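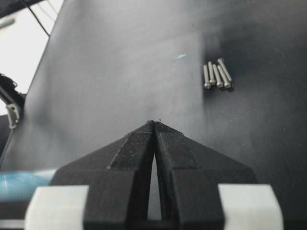

Report on the Visit to the Mevitgate Paper Mill
30 March 2018

Members of the Lenisum Local History Society visited the paper mill at Mevitgate in March, at the invitation of the mill's owners, Kwofie Papers. The society had last been received there before the rebuilding of the drying loft, and the present visit was arranged so that members could view the completed work and consult the mill's older account books.

The party was met at the lower gate by Stanisława Kaczmarczyk, head of production, who led the tour and answered questions throughout. The route began in the rag room. Cotton rag is still bought in by the bale, sorted by hand, and cut before it goes to the beater. Ms. Kaczmarczyk explained that buttons and hooks were once the chief trouble at this stage; synthetic thread has taken their place, and a single seam left in by mistake can spoil a full vat.

The beater itself is of the Hollander type and was installed when the mill was driven by the Skerner, the stream that runs beneath the east wall. It is now powered by electricity. The wheel pit remains, and members were able to look down into it from a railed walkway. The water was high on the day of the visit, and the noise made conversation difficult.

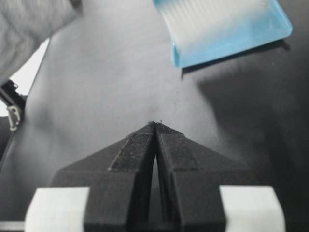
In the vat house, two papermakers were forming sheets for a bookbinding order of 1000. Each sheet is couched onto felt, and a finished stack, known as a post, is pressed before the sheets are parted and hung. The standard text paper is made at 110 grams per square meter. A lighter sheet of 100 grams is made for repair work in libraries, though it is offered only in the winter months, when the loft can be kept at an even humidity.

The drying loft has been re-roofed in slate, and the louvered shutters along the north side have been copied from the originals. Several members asked about the ropes, which are waxed cow hair -- the traditional material, and now hard to obtain.

After lunch the account books were laid out in the counting room. The earliest surviving volume runs to 514 pages and records wages, rag prices, and the names of carters. Entries for the flood year are missing. The society has asked for permission to transcribe the wage lists, and Kwofie Papers has agreed in principle, subject to the condition of the binding.

Members wishing to assist with the transcription should write to the secretary. Copies of the mill's printed guide may be borrowed from the society's library.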